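About the Prerik Robotics Club

We are a student club that teaches machines to do housework, slowly. If you've seen videos of robots tidying whole flats, be wary. We've spent a term on one bathroom drawer.
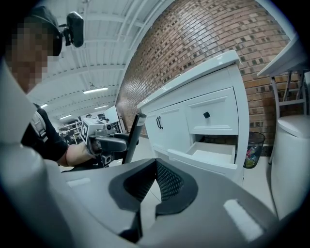
Menevport, October

Members work the vanity with hand-held grippers, and the recordings go into training. Latrice Hutchins wants 2,000 of them. We have 467 – and Clyde Abernathy doubts that half are any use.

Opening a drawer by its knob sounds trivial. Try it in front of a toilet, with a gripper in each hand.
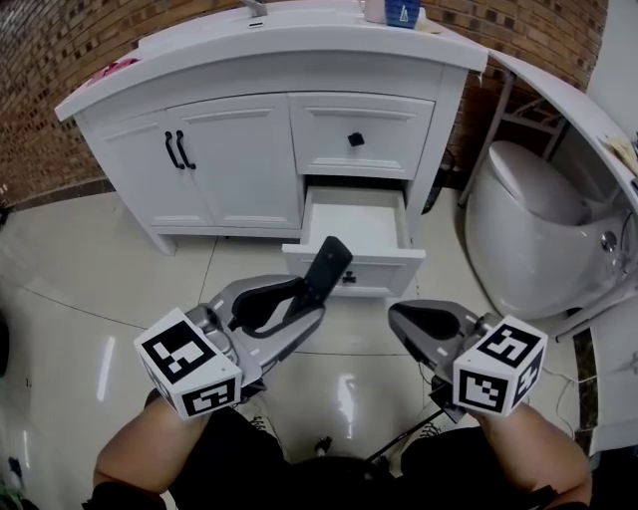
Joining

New members are welcome, coding or no coding. We don't promise trophies, jobs or a finished robot. Ask for Tainá Araújo after 4 pm.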